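**Dishwasher leaves white film on plates, only on the top rack**

Siyabonga Ndlovu

Salberg built-in, 7 years old. Since December the dishes on the top rack come out with a chalky film. The bottom rack is fine. The film wipes off with vinegar, so I assume it is mineral. Water hardness on the utility report is 466 ppm. I have run two cleaning cycles with citric acid and refilled the rinse aid. No change. Is this the spray arm or the softener?

**plistedero_dan**

At 466 ppm the softener setting matters, but a softener fault would normally show on both racks. Uneven film points to low flow at the upper arm. Pull the top rack, unclip the arm and hold it up to a light. Scale collects in the end holes first. Soak it in warm white vinegar for an hour and clear each hole with a toothpick. Do not use a drill bit, as it changes the hole size and the arm will not spin at the right speed.
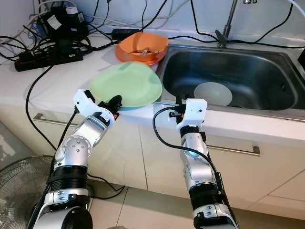
Check the feed tube at the back of the tub as well. On the Salberg models the upper arm connects through a rubber seal that hardens with age. If it leaks, the pressure drops before the water reaches the rack. The seal is sold separately and takes 10 minutes to fit.

**Zomunent**

had the same thing, switched to powder and it went away. tablets are a waste of money

**hlongwane_r**

Powder may help, but it will not fix a blocked arm. Set the softener to the level the manual lists for your hardness, top up the salt, then run one empty hot cycle before you judge the result. If the film scratches off but does not dissolve in vinegar, it is etching and the glassware will stay that way.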